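From: Hedvika Doležal
To: plurnov-users
Subject: Re: [plurnov-users] tiles go blurry after the second resize

Hi Radomír, hi all,

Radomír Skála wrote:
> I have the map widget running in a resizable panel. First resize is
> fine. After the second one every tile looks soft, like it was drawn
> at half size and stretched. Reloading the page fixes it. Same thing
> in two browsers. I'm on the May build, nothing fancy in the config.
> Is it the cache, or am I calling redraw() wrong?

You're calling it fine! I ran into the same thing and lost most of an evening to it. I blamed the cache too, and I had a whole patch written to flush it on every resize (please don't do that, scrolling gets horrible).

What's going on is in the resize handler. It reads the panel width, multiplies by the pixel ratio and stores the result back into the same field it read from. The first time through, that field is empty, so it falls back to the real width and all is well. The second time it picks up its own old number, decides the panel hasn't grown, and skips making a new backing canvas. So you get the old one stretched over the new size. 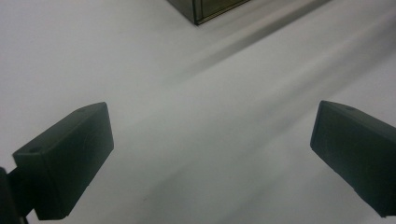
My fix was to keep two fields, cssWidth and backingWidth, and never let the handler touch the first one except from the observer callback. It's a small change, 16 lines with the test. I also put a delay of 80 ms on the handler, otherwise dragging the panel edge makes a new canvas on every single event and my poor laptop fan takes off.

If you can't wait for a release, this gets you by for now:

> map.backing = null;
> map.redraw();

Call it at the end of your own resize callback. You'll see a flicker, but the tiles come back sharp.

One thing I haven't sorted out is fractional ratios. With browser zoom at 33 percent I still get a thin seam between tiles, and rounding up only moves it to the other side. Lucía, didn't you have something for that in the Lekik branch? I'd love to steal it before I send the patch in.

Hedvika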